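Why my gripper was always two steps behind its own plan

I did not write here since May, and a few readers asked if the project is dead. It is not dead. I was fighting with one bug in the control stack and I did not want to write until I understood it. Now I understand most of it, so I will try to put it down in order, also for myself, because my notes are in three notebooks and one of them has coffee on it.

For those who are new: I work on a small software stack for manipulation, mostly in simulation. The planner is called Korletey and it is mine. The simulator wrapper is called Bitard, and it was started by Kwaku Dramani before I joined him. We both work at Skondeo during the day, but this is an evening project and Skondeo has no part in it.

The problem was simple to describe. The planner gives a grasp pose at the edge of an object. The motion planner makes a path to this pose. The controller follows the path. Then the fingers close, and the object jumps away, or it slides, or the finger goes into the object and the physics engine throws everything into the air. With boxes it was almost always fine. With mugs it was sometimes fine. With bowls it was terrible.

My first idea was that the grasp poses were bad. This is always my first idea, and I spent four evenings on it. I wrote a small viewer which draws each proposed grasp as two short lines, one for each finger, over the mesh of the object. I looked at the lines until my eyes were tired. The poses were good! The lines were on two sides of the wall of the bowl, the approach direction was correct, the opening was wider than the wall with a comfortable margin. If I placed the gripper directly at the pose, without any motion, and closed it, the grasp held.

So the pose was right and the result was wrong, and between the pose and the result there is only the path and the controller. I then suspected the path. I printed every waypoint and checked it for collision again, with a finer step than the planner uses. There was nothing. The path was free from the beginning to the end.

It was Kwaku who asked me the question that I should have asked on the first evening. He asked: "At what time is the pose correct?" I did not understand him. A pose is a pose, it does not have a time. But of course it has. The object pose in Bitard comes from a perception module, which reads a rendered depth picture, makes a fit, and publishes the result. The joint state comes directly from the physics engine. These two things go through different queues, and I was combining them as if they had arrived together.

I added a time stamp to everything. I am ashamed that it was not there already. The joint state was fresh. The object pose was 2 control cycles old when the controller used it. When the object is standing still on the table, an old pose and a new pose are the same, and you will never see this error. But a bowl is easy to disturb. The finger touches it a little, the bowl rocks, and the controller corrects toward the place where the bowl was. Then the correction pushes it more. The box did not show the error, because a box that is touched a little does almost nothing.
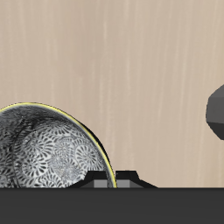 Bowls are for me the best test object for this reason, and I now run them before everything else. A box forgives a late controller and a bowl does not. The wall is thin, the edge is curved, and the correct direction for the fingers changes all the time when you go along the edge. I also prefer to test with the bowl tipped on its side, with the rim passing down between the two fingers, because then I have both pads and the edge in one view and I can compare them with the numbers in the log. The yellow line on the rim is also practical for this. Against the beige wall and the black gripper my eye finds it immediately, and with the plain gray bowl that I used before I was always searching for where the object ends and the finger starts.

Now about the repair. I tried three things and I will describe all of them, because the ones that did not work took most of the time.

The first thing was to slow down. I reduced the closing speed of the fingers to a quarter. The failures became fewer, and for one evening I was happy. But it is not a repair. It only gives the old information less time to be wrong. Also the tests became so slow that I stopped running them before each commit, and this is a bad sign for any test.

The second thing was prediction. If the object pose is late, and I know how late, I can move it forward in time with its estimated velocity. On paper this is nice. In practice the velocity comes from the difference of two noisy fits, and the fit of a round object is noisy exactly in the direction I care about. A bowl has a symmetry, so the rotation around its own axis is almost free, and my fit was turning it left and right without any reason. The prediction took this turning and made it bigger. I had a controller which was shaking in front of an object at rest. I deleted the branch.

The third thing is what I kept. It has two parts. The first part is a buffer of joint states, with time stamps, so when a object pose arrives I can find the joint state from the same moment and compute the relative pose between the gripper and the object correctly. After this I apply only the movement of the gripper from that moment until now, which I know very well, from the engine. So I do not guess anything about the object. The second part is that when the pads report contact, the controller stops to follow the perceived pose completely. It keeps the last relative pose before the contact and it closes with a force limit. Perception can say what it wants in this phase, the controller does not listen until the fingers are stable.

The code for the buffer is short. I keep 100 states in a ring, I search from the newest to the oldest, and I interpolate between the two neighbors. One warning if you do the same: interpolate the joints and then compute the pose of the gripper. I did it first in the other order, with the rotation matrices directly, and I got matrices which were not rotations anymore. They were almost rotations, this is the worst kind, because nothing crashed.

There was also a bug in my bug hunting. The replay tool, Tornia, was sorting the messages by arrival time. So in each replay the old object pose looked as if it was perfectly in step with the joints. I was looking at the recordings and seeing nothing strange, and then I was running live and seeing the failure. For several days I believed that the problem was the load of my computer. I changed Tornia to sort by the time stamp of creation, and to write the arrival time in a second column, and in the first replay after this the delay was visible like a step in the curve. If you have a replay tool, please look today by which time it sorts.

What is still open. The contact signal is too sensitive in some meshes, mostly where the collision shape is built from convex pieces and the pieces do not meet nicely along a curved wall. The pad can touch the border of one piece before it touches the bowl that I see on the screen. Kwaku wants to make the pieces smaller. I want to ask for contact on both pads before I switch the mode. We tried both for one evening each and we did not agree, so now it is a setting in the config file, as always when two people do not agree.

I also do not like that the force limit is one number for all the objects. It was chosen by hand for bowls. For the heavier meshes it is probably too low, and I did not test this with care. I will not give success rates in this post, because the old tests and the new tests were not done with the same start positions, and I do not want somebody to copy a number that means little. When I have a clean comparison I will put it here.

The next work is the symmetry in the fit. I would like the perception module to say "I do not know this angle" and not send me a random one with full confidence. Kalliopi Deligiannis sent me her notes on how she handles this for bottles, and I have read them two times. I think the idea can go into Korletey without changing the interface — only the grasp scoring needs to know which rotation is free, and then it can choose the grasp on the rim that is nearest to the arm. I started on Tuesday and at the moment it does not compile.

Comments

marten_k
We had the same thing with the sort order in our replay tool, and it was there for a whole year. Do you write both times in the same message or in a separate file?

Author
In the same message. A separate file gets lost, at least with me.

Kalliopi Deligiannis
Glad the notes were useful. One thing I forgot to put in them: if the bowl has a texture, the color picture can fix the free angle even when the depth can't. But check that the pattern doesn't repeat, or you will get several answers that look equally good.

Author
Thank you! This bowl has rosettes everywhere in the inside, so I am afraid it is the case that you warn about. I will try first without color.

oldservo
Wait for both pads. Smaller convex pieces will only move your problem to a place where you find it later. My vote is against Kwaku, sorry.

Kwaku Dramani
I can read this, you know. The default in the config is still open, send me a mesh where my way fails and I will change it.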